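Notes for the Cirkerar talk: the snag

Slow down on this bit, I always rush it! Start with the number. We'd done 3,221 pouch openings on the Choi cell before the arm pulled its own cable out, and we'd all got pretty relaxed by then (me most of all).

What happened: left arm goes in for the zipper, wrist rolls further than usual, cable catches on the other gripper. The force limit should have tripped at 110 newtons. Somebody had set it to 200 for a different job and it never got put back. That somebody was me, so say so, people like that part.

Fabian Zürcher hit the stop. No one hurt, one dead connector, one very stretched pouch. Pause for questions if Szu-yu Kuo is in the room, she wrote the fix and explains it way better than I do.

The fix is mostly about slack. We shortened what we could, and the limit now resets to its default every time a job loads. Leave the slide up while I talk about clearance, and point at the loop under the right arm's gripper, close to the side of the pouch, then the big arch over the left forearm. Ask the room which one they'd worry about first. Then go to the demo.
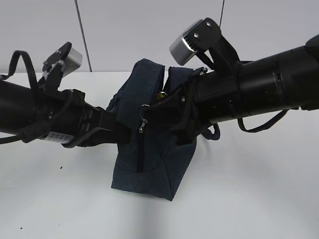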